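The folding cure

Every February a new method arrives to save us from our own T-shirts. The latest is the Kovačević fold, taught in Simdale by Damir Tomić to classes of 18, and it promises a shirt that stands up by itself in the drawer. I have doubts. Cotton has its own ideas, and a soft tee folded across the middle tends to bunch there, however flat you laid it out.

Tomić recommends a long, pale table and plenty of elbow room. Fine, if you own one - most of us have the end of a bed. I gave it a fortnight. My drawer looked tidier, and I was late for work twice.

What looks like a green T-shirt, partly folded, with the layers bunched across the middle.
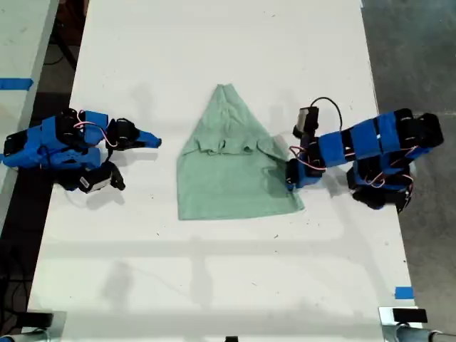 What the classes cost

Gorazd Grgić paid $292 for his. He still rolls his socks.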